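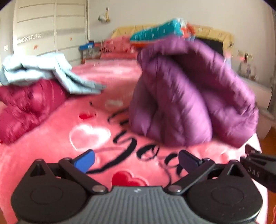 图1 卧室区床面,粉色毛绒毯,带心形图案

Prurnberg员工公寓 居室安全检查表(附检查意见)

检查日期:3月30日
检查范围:Prurnberg员工公寓北楼,建筑面积2,944平方米,居室28间,含各层走廊、公共厨房、洗衣间、配电间
物业管理:Tirance物业
维保单位:Đoàn机电(电气、消防),Bikska(门窗、五金)
检查方式:目视、手动操作、仪表测量
上一次检查:去年8月

判定代号
A 符合,无须处理
B 基本符合,日常维护时处理
C 不符合,限期整改并复查
D 存在直接危险,当场停用或隔离
N 不适用或本次未查

填写说明
每一项须填判定代号。判定为B、C、D的,意见栏必须写明位置和现象,不得只写“有问题”“需改进”。判定为A的,意见栏可留空。仪表读数记入附表,本表只写结论。居室内的私人物品不翻动、不挪移,涉及抽屉、柜门内部的项目由住户自行打开。

一、卧室区

1.1 床架稳固,连接件无松动、无缺失
判定:B
意见:北楼二层个别床架的床头横梁螺栓有松动,手推有晃动。已用扳手临时紧固,螺纹未见滑丝。Bikska下次上门时统一加装防松垫圈。

1.2 床板无断裂、无明显下陷
判定:A

1.3 床与散热器、电暖器之间的净距符合公寓规定
判定:C
意见:三层东侧居室床尾与散热器之间几乎没有间隔,毯子下摆搭在散热器罩上。住户已当场将床移开。要求该居室重新布置家具,床位恢复到平面图所示位置。

1.4 毛毯、绒毯、抱枕等织物不覆盖插座、排插、充电器
判定:C
意见:本项问题较为集中。常见情形为充电器置于床上,手机压在枕头或毯子下面充电。绒面织物蓄热明显,充电器表面散热不良时温升较快。已口头告知住户,并要求张贴提示。床头固定插座本身状况良好。

1.5 电热毯登记、铺设及使用状况
判定:B
意见:登记表与现场基本对应。个别电热毯的登记栏没有填购置年份,需补填。电热毯应平铺使用,上方不压厚重物品,不与其他加热器具叠用。折叠存放后出现硬折痕的,停用。

1.6 织物标签保留,洗涤方式可辨认
判定:B
意见:自带毛毯的标签多数完整,部分已剪除。标签缺失的绒类织物不得使用洗衣间的高温烘干程序。

1.7 窗帘不接触灯具、散热器
判定:A

1.8 床下无堆放的纸箱、易燃液体、气雾罐
判定:B
意见:床下存放行李箱属正常使用。一层西侧居室床下存有发胶和除尘喷罐,已移至阴凉处的柜内。纸箱要求压平后送回收点。

1.9 台灯、夹灯与织物保持距离
判定:C
意见:夹灯夹在床头护栏上,灯头朝向枕头,灯罩外壳烫手。要求更换为LED光源,或改夹在书桌边沿。更换前不得在夹于护栏的位置使用。

1.10 蜡烛、熏香、明火器具
判定:A
意见:未发现使用痕迹。住户须知中已有禁用条款,新入住人员签收页齐全。

二、电气

2.1 居室配电箱门关闭正常,回路标识清楚
判定:B
意见:部分标识纸褪色,字迹难以辨认。Đoàn机电以打印标签替换,手写标签一并取消。

2.2 剩余电流保护器试验按钮动作正常
判定:C
意见:逐回路按动试验按钮。三层一处保护器按下后无动作,复按仍无动作。该回路已断开,挂牌。更换后须用仪表测量动作电流和动作时间,仅按按钮不作为验收依据。

2.3 插座面板无开裂、无焦痕、固定牢靠
判定:B
意见:书桌下方插座面板松动,系插头长期受侧向拉力所致。重新固定即可,底盒无损坏。

2.4 排插不串接
判定:C
意见:发现排插接排插,末端接电热水壶。已拆除串接。电热水壶、电吹风等大功率器具应直接使用固定插座。缺少插座的居室可向Tirance物业申请加装,不得自行接线。

2.5 电源线不从地毯下、门缝、床脚下穿过
判定:C
意见:床脚压线仍然存在,上一次检查已提出过同类意见。被压电源线外护套有压痕,线芯未外露,按规定作报废处理。

2.6 自带电器的外观检查
判定:B
意见:检查对象包括电水壶、电饭锅、加湿器、风扇。插头变形的已贴停用标签。加湿器放在排插正上方的,要求移位。

2.7 电动自行车电池、滑板车电池不在居室充电
判定:A
意见:地下车棚充电柜可用,门锁正常。车棚内的指示灯偏暗,不影响使用。

2.8 卫生间照明和插座的防护
判定:A

2.9 配电间
判定:B
意见:门锁正常,室内无杂物。应急照明有效。门内侧的单线图为旧版,与现有回路不一致,由Đoàn机电提供更新版并加盖日期。

三、火灾探测与灭火

3.1 居室感烟探测器在位、未遮挡
判定:C
意见:一处探测器被塑料袋包裹,住户称因做饭误报。塑料袋已取下。居室内不得做饭,误报频繁的应报修并调整探测器位置。遮挡探测器按公寓规定作书面警告。

3.2 探测器功能试验
判定:A
意见:以试验烟剂逐个触发,本地声响正常,信号传至值班室。居室完成率100%。

3.3 手动报警按钮可见、可触及
判定:B
意见:二层楼梯口按钮前放有晾衣架,已移开。

3.4 灭火器压力、铅封、有效期
判定:B
意见:压力指针均在绿区。公共厨房一具灭火器的检查卡遗失,需补卡。补卡时须查对瓶体钢印,不得凭记忆填写。

3.5 公共厨房灭火毯
判定:A
意见:挂置位置合理,取用拉带外露。

3.6 火灾报警控制器
判定:B
意见:主电、备电正常,无屏蔽点。时钟与标准时间有偏差,影响事件记录的核对,由维保单位校准。

四、疏散通道与门窗

4.1 走廊净宽,无固定或临时障碍
判定:C
意见:走廊内鞋架、折叠椅、快递箱混放。鞋架不得设在走廊,无论宽窄。Tirance物业发出通知后仍未移走的,由物业集中存放。

4.2 居室入户门闭门器
判定:B
意见:部分闭门器漏油,关门末段无缓冲,撞击声较大。更换由Bikska负责。不得以木楔、绳索使门保持常开。

4.3 门缝密封条
判定:B
意见:底部密封条磨损,可见光。列入更换计划。

4.4 居室门从内侧无须钥匙即可开启
判定:A

4.5 疏散指示标志和应急照明
判定:C
意见:断电试验时,三层北端楼梯间应急灯未点亮。检查发现蓄电池失效。限期更换,更换后重新做放电试验并记录持续时间。

4.6 楼梯间防火门
判定:A

4.7 窗户限位器
判定:B
意见:限位器开度按100毫米设定,抽测符合。一处限位器螺丝缺失,已补装。补装螺丝与原螺丝规格不同,下次上门更换。

4.8 窗台外沿无花盆、无悬挂物
判定:B
意见:南侧窗台外沿有花盆,无护栏。已收入室内。

五、公共厨房与洗衣间

5.1 灶具周边无可燃物
判定:B
意见:纸巾架距灶具过近,改挂至水槽一侧。

5.2 排烟罩滤网
判定:C
意见:滤网油垢厚,局部滴油。清洗周期执行不到位,清洗记录中断。要求清洗滤网并恢复记录。排烟管道内部本次未开检,另行安排。

5.3 烘干机绒屑滤网
判定:C
意见:滤网绒屑成层,机身后部及排风软管接口处也有积聚。毛绒毯、珊瑚绒睡衣一类的织物掉绒多,单独一次烘干即可能填满滤网。要求每次使用后清理,机门上方张贴操作说明。排风软管拆开清理一次,重新卡紧接口。清理前不得使用高温程序。

5.4 大件织物的装载
判定:B
意见:整条厚毯与床单同筒洗涤时,脱水阶段偏心,机身位移。墙面已有刮痕。规定厚毯单独洗,装载量以不压实为准。

5.5 洗衣机进水管、排水管
判定:A

5.6 地面防滑、地漏通畅
判定:B
意见:地漏篦子松动,缝隙内有绒屑和头发。清理后复位。

5.7 洗涤剂存放
判定:A
意见:含氯漂白剂与酸性除垢剂分柜存放,柜门有标识。

5.8 垃圾分类及清运
判定:B
意见:废旧电池回收盒已满,盒盖合不上。通知清运。

六、卫生与室内环境

6.1 外墙角、窗边霉斑
判定:B
意见:北向居室窗边有霉斑,家具紧贴外墙的更为明显。床头、衣柜与外墙之间留出通风间隙。霉斑清除后应观察是否复发,复发的做保温和渗漏检查。

6.2 床垫及床品防潮
判定:B
意见:厚毯长期平铺不掀开,床垫表面通风差。建议住户定期掀开晾晒,床垫按季翻面。床垫保护套由公寓提供,破损可更换。

6.3 虫害迹象
判定:A
意见:检查床垫边缝、床架接缝、踢脚线,未见异常。床垫边缝由住户掀开床品后查看。

6.4 热水出水温度
判定:N
意见:测温仪送校,本次未测。补测结果另附。

6.5 卫生间排风
判定:B
意见:个别排风口吸力弱,纸片贴附后脱落。拆洗风口百叶。

七、C类项目整改要求

本次检查无D类项目。C类项目由责任单位在复查前完成,完成后填写回执,附更换件的型号和批号。

1.3 责任方:住户、Tirance物业。恢复床位至平面图位置。
1.4 责任方:住户。床上不充电。物业张贴提示。
1.9 责任方:住户。更换光源或移位。
2.2 责任方:Đoàn机电。更换保护器并测量,4天内完成,期间该回路不得送电。
2.4 责任方:住户。拆除串接,复查时抽查。
2.5 责任方:住户、Tirance物业。更换受压电源线,床脚移位。
3.1 责任方:住户。恢复探测器,物业存档书面警告。
4.1 责任方:Tirance物业。清理走廊。
4.5 责任方:Đoàn机电。更换蓄电池,重做放电试验。
5.2 责任方:Tirance物业。清洗滤网,恢复记录。
5.3 责任方:Tirance物业。清理烘干机及软管,张贴说明。

八、补充意见

织物类问题分散在卧室区、电气、洗衣间各章,现行检查表没有集中的条目。下一版建议单列“床品与软装”一章,将1.4、1.6、5.3、5.4、6.2并入,避免同一问题在不同章节重复记录或遗漏。

2.5项与上一次检查重复。口头告知效果有限,建议入住交接时在平面图上标出插座位置,由住户按图摆床。书桌一侧的线缆可用线卡固定在桌腿,物业仓库有存货。

4.1项涉及的走廊杂物,清理后应保持一段时间的巡查。巡查记录与值班日志合用一本,不另设表格。

烘干机排风软管为波纹管,内壁易挂绒。更换时可选用内壁光滑的硬管,转弯处尽量少。软管与机身的卡箍应采用金属件,现用的胶带须拆除。

附表清单
附表一 剩余电流保护器测量记录
附表二 探测器试验记录
附表三 应急照明放电试验记录
附表四 自带电器登记(含电热毯)
附表五 热水温度补测记录(待补)

本表一式两份,公寓值班室和Tirance物业各存一份。C类项目回执随复查记录一并装订。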